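The Paper Trail at Durkden

How one town office kept its records on paper, and what its staff learned when they tried to stop

On the second floor of the municipal building in Durkden, the records office opens to the public at nine in the morning and closes for an hour at noon. It holds building permits, drainage surveys, burial registers, dog licenses, and the minutes of every council session for which minutes survive. Until recently, all of this material was kept on paper, in 3,028 folders, and a resident who wished to see any of it was required to fill out a paper slip.

The office has now completed the first stage of a move to digital records. The project was approved by the town council after a long debate, and its results have been of interest to other small towns facing the same decision. Durkden did not have the budget of a city archive. It had a staff of four, one scanner, and a filing system that had been designed by one clerk and altered by each of her successors.

Gemma Bortolotti, the town's records officer, was given charge of the work. She had come to Durkden from the county library at Vevton, where she had managed the local history collection, and she was familiar with the difficulties of old paper. The difficulties of recent paper were new to her.

"A deed from a century ago is usually one sheet of good stock," Ms. Bortolotti said. "A permit file from the 1980s may hold carbon copies, fax paper, photographs, and a receipt taped to the back of a letter. The older document is often the easier one to handle."

Fax paper proved to be a particular concern. The thermal sheets used in many offices fade with light and heat, and a number of those in the Durkden files could no longer be read. Where a second copy existed in another department, it was requested. Where none existed, the sheet was scanned as it stood and a note was added to the catalog entry.

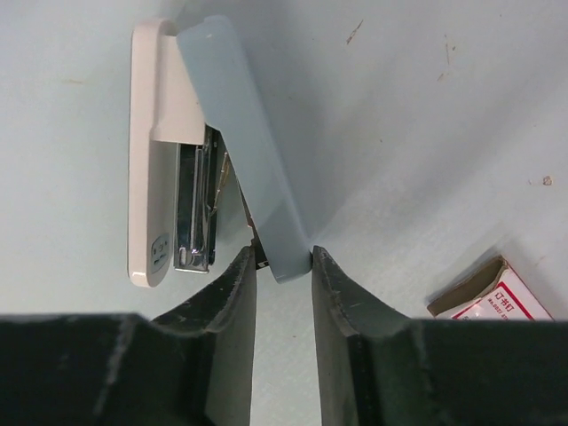 Before any page could be scanned, each folder had to be prepared. Preparation is the least discussed part of a digital records project and commonly the longest. Pages must be unfolded, flattened, separated, and placed in order. Fasteners must be removed. Torn corners must be supported so that they do not catch in the feeder. In Durkden, this work took up the greater part of the first winter, and it was carried out at two long tables in a room formerly used for voter registration.

The staff agreed on a set of written rules, which ran to 19 points. Staples were to be lifted with a flat blade and never pulled. Rusted paper clips were to be slid off along the sheet, with a strip of polyester film placed beneath them. Adhesive notes were to be scanned in place, then lifted and scanned again if they covered any writing. No page was to be discarded during preparation, including blank pages, until the supervisor had seen it.

The last of these rules was the subject of some disagreement. Raffaele Morelli, the deputy clerk, had argued that blank sheets should be removed at once in order to save time. Ms. Bortolotti took the view that a blank sheet could mark the end of one application and the start of another, and that its removal could cause two files to be read as one. Her view was adopted. Mr. Morelli has since said that he would still decide the matter differently.

The question of what to do with the paper after scanning was more difficult. State rules allow certain classes of record to be destroyed once an approved copy has been made. Others must be kept in their original form without limit. Between these two groups lies a large body of material for which the decision rests with the town, and it was this material that occupied the council for much of the spring.

Elisa Fontana, who represents the north ward, spoke in favor of keeping as much as possible. She referred in her remarks to the drainage surveys, which were drawn in colored inks that do not always separate well on a screen. Other members pointed to the cost of storage. The basement of the municipal building has flooded before, and the alternative was a rented unit in Brorkiddale, a drive of 31 miles.
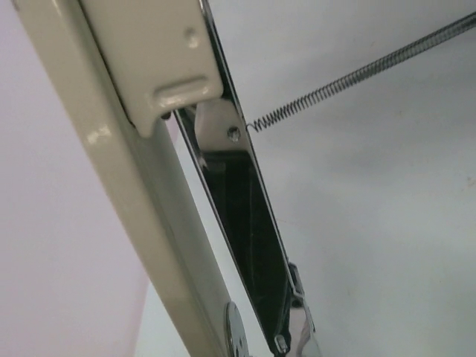 The council settled on a middle course. Surveys, maps, council minutes, and registers would be kept on paper in the building, above ground level. Permit files would be kept for ten years after scanning and then reviewed. Routine receipts and duplicate correspondence could be released for shredding once the scans had been checked by a second member of staff.

That second check has been strictly applied. In the first group of permit files, reviewers found 205 pages that had been scanned at a slant, in the wrong order, or with a corner folded over. All were scanned again. The rate of error fell once the office changed its schedule so that no one worked at the scanner for more than two hours without a break.

Public response has been mixed. Contractors and real estate agents, who make up a large share of those requesting permit records, have welcomed the change. They may now search by street address and receive a copy the same day. Family researchers have been more cautious. Fotis Kokkinos, a retired surveyor who has used the office for many years, noted that a search by name returns only what the catalog has recorded, and that names in the burial registers were often spelled in several ways.

"When I turned the pages myself, I would find the neighbors," Mr. Kokkinos said. "I learned a good deal about my own family from the entries next to them."

The office has taken his point seriously. The registers may still be consulted in person on Friday afternoons, by appointment, and the digital version now allows a reader to move forward and back from any entry. Work has also begun on a list of variant spellings, compiled from the registers and from church records held in Vevton.

Training has been another continuing expense. Ottavio Zanetti, a consultant engaged by the town to advise on the catalog, recommended that every member of staff be able to carry out every stage of the work, from preparation to final entry. In a small office, he observed, the absence of one person can otherwise bring a project to a halt. His report also advised that file names be kept short and plain, that dates be written in one form only, and that a copy of the full collection be stored outside the county.

The second stage will cover the tax rolls and the remaining correspondence of the former water board. The water board papers present a problem of their own. They were tied in bundles by year when the board was dissolved, but the bundles were later opened during a legal dispute and were not returned to their original order. Ms. Bortolotti expects that sorting them will take longer than scanning them.

Preparation of those bundles is scheduled to start in April. Until then, requests for water board material will continue to be accepted on the paper slip, which is available at the front counter.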